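Search this site
Search

The bag that stays in the drawer

Most kitchens have a box of clear bags with a coloured zip. They hold fruit, sandwiches, screws, passports and half an onion. We spent a few weeks asking people in Selthorpe what they put in theirs, and how long each one lasts.

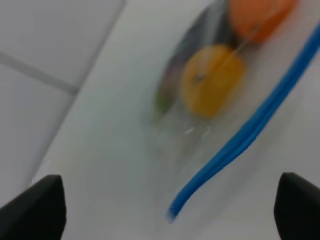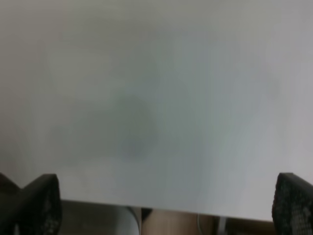
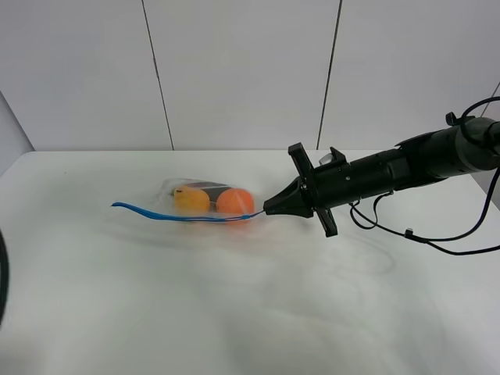
Xinyi Peng
Home and Kitchen Writer
Oct 31, 2018

I buy clear bags in boxes of 50 and I could not tell you where they go. Some come back from school in the bottom of a rucksack. A few are in the freezer with things in them that I ought to label. Two hold batteries. The rest have gone the way of teaspoons.

Xuelian Deng does know where hers go. She packs lunches for a family of five and has used clear zip bags for most of her married life, and last April she began writing down how she used them in the back of a recipe notebook. By the time I visited she had 472 entries. Each line gives the contents, the day's use and what happened to the bag afterwards: washed, binned, lost, lent.

Fruit was the most common entry. Her children will eat an orange if it is in a bag and leave it if it is loose in the lunchbox, and she has stopped asking them why. Two pieces to a bag is her limit. With a third, the zip is pulled out of line and one end opens during the day.

She packs with the bag lying down. I had always held mine open in one hand and dropped things in with the other, which is fine for biscuits and no good for anything that rolls. Laid flat on a clean worktop, the bag keeps its shape, the fruit goes to the bottom and both hands are free for the seal. Press from one end to the other and then go back over it. If the zip clicks or changes colour as it closes, so much the better.

The colour helps more than I expected. The bag in our first picture has a bright blue strip along its zip, and against white tiles the strip is much easier to find than the plastic. Bags with a clear zip are slightly cheaper in our nearest supermarket, but Xuelian has gone off them. She says she spends too long turning them round looking for the top.

What goes wrong

Réjean Hiebert has a fruit and vegetable shop near the station and sells a lot of citrus in winter. He has views on bags. Soft fruit should not go in a sealed one for longer than a morning. Lemons will keep well sealed in the fridge, and he has had them last four weeks that way, but they must be dry when they go in. Oranges he would leave out in a bowl unless you are carrying them somewhere.

"People wash the fruit, put it in wet and zip it up," he said. "Then they come in and tell me my satsumas go mouldy."

Squeezing all the air out is a habit he would like people to drop where fresh fruit is concerned. It is worth doing for the freezer, where air dries food out. In a lunchbox a little air acts as padding. He showed me with two plums and then ate one of them.

The other common fault is mixing. Metal and fruit do badly together. A fork, a key or a peeler in the same bag will mark the skin, and a mark on an orange at eight in the morning is a soft patch by noon. If you want to send a peeler along with the fruit, wrap it in kitchen paper or give it a bag of its own.

Washing them

Three of the people I spoke to wash and reuse their bags, and all of them do it differently.

Xuelian turns hers inside out and washes them in the bowl after the glasses, while the water is still clean. Then she stands them over wooden spoons in a jug to dry. It takes most of a day. She will not wash a bag that has held raw meat or fish, and neither should you.

Hongjun Li, who teaches evening cookery classes in the old Flalline building, puts a spoonful of warm water and a drop of washing-up liquid in the bag, zips it shut and shakes it. He rinses it twice and pegs it up by a bottom corner with the zip hanging open. His way is quicker and the printed patch for writing on lasts longer. It doesn't get into the corners as well, and you need to look at them before you use the bag again.

Xinyi Ye cuts hers down. When a zip stops holding, she trims it off and keeps the rest as a sheet for rolling pastry between, or for separating burgers in the freezer. I have tried this and it works best with the thicker freezer bags. The thin ones ride up under the pin.

A bag is finished when the zip pops open after you have pressed it twice, or when it still smells of onion once it's dry. Cloudiness alone doesn't matter.

Zip or drawstring

A drawstring bag will take an awkward shape, such as a pineapple or a child's wet swimming things, and you can hang it on a hook. It won't keep liquid in and it won't keep air out. For a picnic I take both, zips for food and a drawstring for the peel and rubbish on the way home.

We also tried a thicker reusable sort. The Nustement lunch bag is sold in a pack of three and has a wide press seal that my youngest could close without help. It stood up to the dishwasher on the top rack. It is stiff, though, and takes up almost as much room empty as full, so it lost its place in my drawer by the second week. The Song snack pouch is smaller and softer, and one orange fills it.

Where to keep them

The cardboard box they come in is the usual place, and it falls apart long before the bags run out. Hongjun takes the bags out and files them upright in an old loaf tin, small at the front and large at the back. Washed ones go at the front of their size so that they are used first. Xuelian keeps hers flat under the tea towels. Réjean keeps his on a nail through the corner, which makes a hole in every one, and he says he only uses them for parsley.

I have moved mine to the loaf tin. There are fewer of them than I thought, and I found a lemon in one at the back of the fridge while I was counting up. It was dry and perfectly good, and went on the fish that evening.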